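2022年1月8日 夹爪对比，厨房台面

先记结论，省得以后翻：Praltard 那副两指的先留着，Divedine 的三指暂时不换下来，下周再说。写给自己看，也写给组里，大家别嫌啰嗦。

早上折腾控制器花了不少时间。Mackay 的固件升级以后，闭合指令的单位变了，以前发100是全闭，现在发100它只动一点点，我还以为是线松了，拆了腕部的接头又装回去，白忙一场！后来翻 Prodromos Galanis 在11月留下的笔记才看到，他早写过这事，怪我没读。配置文件已改，旧的那份存在 Dresbridge 目录下面，谁要回退自己去拿。

两副夹爪都跑同一套动作：从上方垂直下探，停住，闭合，抬起，平移，放下。速度没动，力的上限也没动。Praltard 抓软的东西很舒服，毛绒玩具一捏一个准，可是碰到平放的薄板就头疼，指尖插不进板子和台面之间，只会在上面蹭。Divedine 指头关节多，会自己顺着边弯，薄板能抬起一个角，但是闭合慢，我站在旁边等得有点急（同样一套动作，它每次都要多等一会儿）。

下探的高度是这次最烦的参数。台面是大理石的，有反光，墙上的瓷砖也反光，深度图在靠墙那边有洞，估出来的高度飘来飘去。我最后干脆在程序里写死了一个安全高度，到了那儿就改成慢慢往下走，碰到力再停。土办法，但是好用。

台上的盘子、平底锅和长柄木铲：

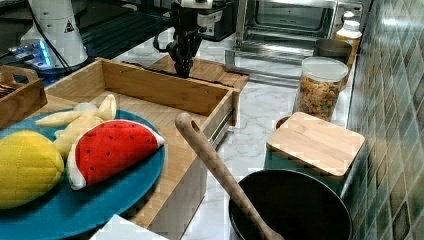
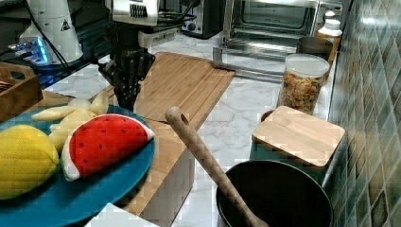
另外线缆的走法要改。手腕转到底的时候线会绷紧，我用扎带重新固定了4处，留了余量，转起来顺多了，不过肘部那一段还是会蹭到外壳，得找个软套管包一下。

日志里一共586条记录，其中31条是力传感器报的超限，大部分集中在蹭薄板那几轮，剩下的我还没来得及看。Prodromos 如果有空，帮我看看零点是不是又漂了，我怀疑是换夹爪以后没重新标定重量。对，明天第一件事就是标重量，然后再把慢速那一段的步长调小一点试试。原始数据先别删！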